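Are the machines ready to clear the table yet?
By Chenxi Ye
18 May 2026

I get asked this at pretty much every family dinner, usually by whoever is stuck with the dishes. So when Stovwood opened its Terkbridge workshop for a morning and said people could come and watch the hands at work, I signed up before I'd finished reading the invitation.

Stovwood, if you haven't run into them, is a small outfit that wants to sell helper arms to cafes, canteens and (one day, they keep saying) regular homes. The morning was all about tabletop jobs, the picking up and putting down that makes up so much of a shift in a kitchen or a shop.

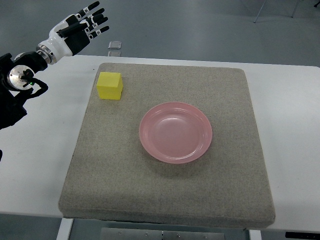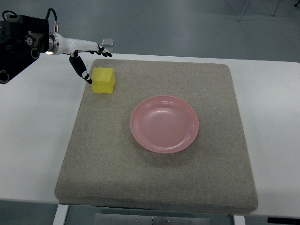 One yellow cube, one pink plate, one five-fingered hand.

The job I'd come for sounds like nothing. Pick up a small thing, put it on a plate. My niece could do it before she could walk, and she'd be looking at the dog while she did it. But I have now been to enough of these mornings to know that this is exactly the stuff that eats up the months, and the Stovwood people were pretty open about that, which I liked!

Their project is called Oritz, and the idea is that you don't write out each chore step by step. A person guides the arm through a job, then does it again with things moved a little, and again, and again, until the software has seen enough to have a go by itself. The engineer who showed us around said the guiding is the dull part and also the part that matters most. Ten hours of sloppy guiding gets you a sloppy arm. She said this with the face of someone who had done the ten hours.

I asked her straight out what it can do today that I would pay for. She thought about it for a good while - longer than a sales person would have - and said sorting. Put a few known items in front of it, on a surface it knows, in light it knows, and it will move them where you want them, slowly. Cups are okay. Hard plastic plates are okay, as long as there's an edge it can get at. Wet glass is a no. Forks in a pile are a big no. Anything with a lid, come back next year.

The slowness is what most visitors noticed. We're used to sped-up clips online and then you stand there in person and it's like waiting for a kettle. The hand comes in, it stops, it seems to think, it shifts a tiny bit, it stops again. A man next to me who runs a lunch counter muttered that he'd have served 4 people by now. Fair enough, although he also told me he's been short two workers for most of the year and would happily take a slow one for the end of the night, when the doors are shut and there's only stacking left to do. I hadn't really thought of it like that. Speed matters a lot at noon and hardly at all at midnight.

Then there's the question of why it needs fingers at all. Plenty of shop-floor robots get by with a simple clamp or a suction cup, and for boxes those are faster and cheaper. Zheng, the company a few doors down from Stovwood, has gone that way completely. Their stand at the same open morning had a suction arm shifting flat cartons onto a rack, and I'm not going to pretend it wasn't the more impressive show. It went along at a steady clip the whole time I stood there. It also only does cartons. Ask it to pick up a dishcloth and you're out of luck.

Stovwood's answer is that our kitchens and stockrooms were built for hands, so a machine with a hand has a better shot at doing the second chore, and the third, without somebody swapping parts every time. I go back and forth on this. More fingers means more joints, and more joints means more things to break and more to keep lined up. The engineer told me a finger repair takes them 2 days when the parts are in stock. For a cafe that's a long time to be without your stacker, and I don't think they have a good answer to that one yet.

Price was the other thing I poked at, and got nowhere. They won't give a number. What they will say is that they want a first machine in a real canteen in July, with a staff member nearby the whole time, doing nothing except moving clean crockery from a tray to a shelf. It's a modest plan and I think it's the right size. I've sat through launches where the robot was going to fold laundry, walk the dog and make the omelet, and I have yet to see the omelet.

So, can machines do the chores? My take after one morning in Terkbridge: on the shop floor, a few of them, yes, if the items are all alike and you pick the right kind of gripper. At home, not really. A home is a mess of things nobody has shown the arm before, with a cat in the middle of it. The lunch counter man asked if he could put his name down anyway, and they wrote his number on the back of a flyer.

The next open morning at the Terkbridge workshop hasn't been set, but Stovwood says it will hold one after the canteen trial and that Zheng will be there again too. If you go, wear comfortable shoes (there were 13 of us and not many chairs), and get to the front early. And do bring a question about your own kitchen or shop. They seemed much happier with those than with the usual stuff about robots taking over, and I learned more from the lunch counter questions than from my own list. I'll be back in July, if they'll let me stand near the crockery.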